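Siriwan episode 19 thoughts (spoilers, obviously)

November 21, 2021

OK quick one because I have to be up early and I still haven't packed for tomorrow. But I watched it twice already so I'm not going to sleep until I get this out.

So. The makruk final. Finally!! We have been waiting on this since the boat episode and they gave us the whole game, start to finish, no cutting away to the school festival like last time. Thank you. Whoever made that call, thank you.

Siriwan vs. Flaria, best of three, one game each coming in. If you skipped the last couple weeks (don't), Flaria is the one who quit the temple club and came back with the short hair. She was supposed to be the villain I think? Back in October I wrote that she was boring and I take it back, all of it. The bit where she reaches for the rook and then just. Doesn't. Puts her hand back in her lap. No music. I yelled at my laptop.

Things I liked, no order:

The counting rule. They actualy used it! Siriwan is down to almost nothing and starts counting out loud, and Flaria has to mate her before the count runs out. If you only know regular chess this probably looked made up. It's not, it's in the real game, and the show explained it in maybe two lines of dialog and trusted us with the rest. My aunt taught me makruk on a cardboard board and I never understood the counting until I was grown up, so good job show.

The uncle in the crowd eating sunflower seeds the entire game. King.

New ending song. Slower. I was ready to hate it and I didn't.

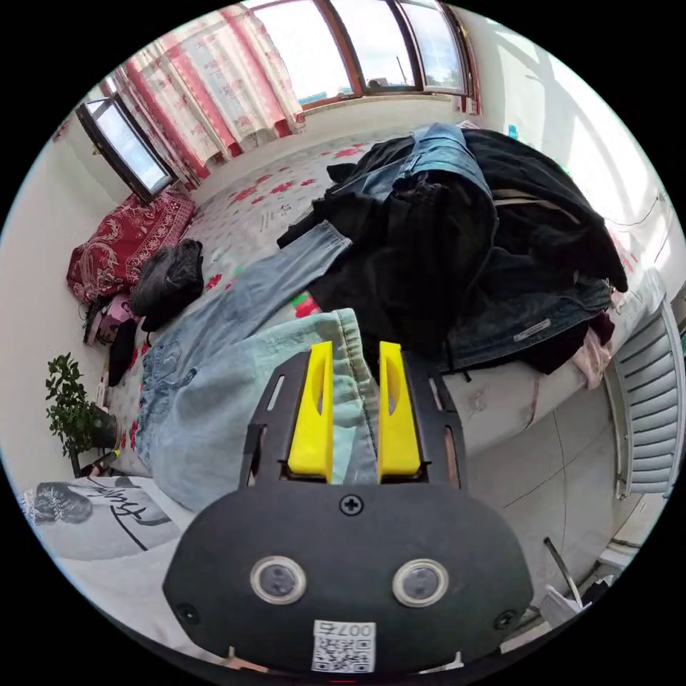 Jeans on the bed, flowery sheet. Packing is going great.

Things I did not like. The flashback in the middle was too long. We KNOW her grandfather carved the pieces, we saw him carve the pieces, we saw it in episode two and again at the hospital. Also the animation got rough in the second half, there's a shot where the judge has basically no face. Studio Flidura is a small place so I'm not going to be mean about it, but chapter 70 of the manga has this same moment as a big double page and it's gorgeous, and here it's a slow pan over a still drawing. Hm.

And they cut Magnus. Completely! In the manga he's the foreign exchange kid who keeps score for the final and gets the count wrong, and that's where half the tension comes from. Now it's a clock on the wall. I get it, time, but he was funny.

Boonmee Thepsuriya left a comment on my last post saying Flaria would throw the game on purpose. Boonmee, I'm sorry, you were wrong, and I was also wrong, I said draw by move 300 which isn't even how it works. Yupin Rojanasak called it right down to the last piece and has been unbearable in the group chat ever since. She says she hasn't read ahead. I don't believe her.

Somebody asked where I read the manga. I have the paper volumes, got them used through Fosport, and the shipping took forever but they came in good shape. Volume four had someone's grocery list in it. Eggs, fish sauce, batteries.

Next week is the training camp I guess, going by the preview? There was a beach. I'm worried about the beach. This show has been so good about not doing a beach. But there was also one second of a girl with a red bag who I'm pretty sure is the northern champion, and if she's showing up this early then they're skipping the whole regional arc, which, fine, that arc drags anyway. Tell me if you saw it too – pause right after the bus.

Score: 9 out of 10. Lost one for the flashback. I'd have given it the ten if Magnus was in it, even just in the backround holding a pencil.

I'm traveling next week so the episode 20 post might be late. Don't spoil me in the comments please, I will be on a bus with bad wifi.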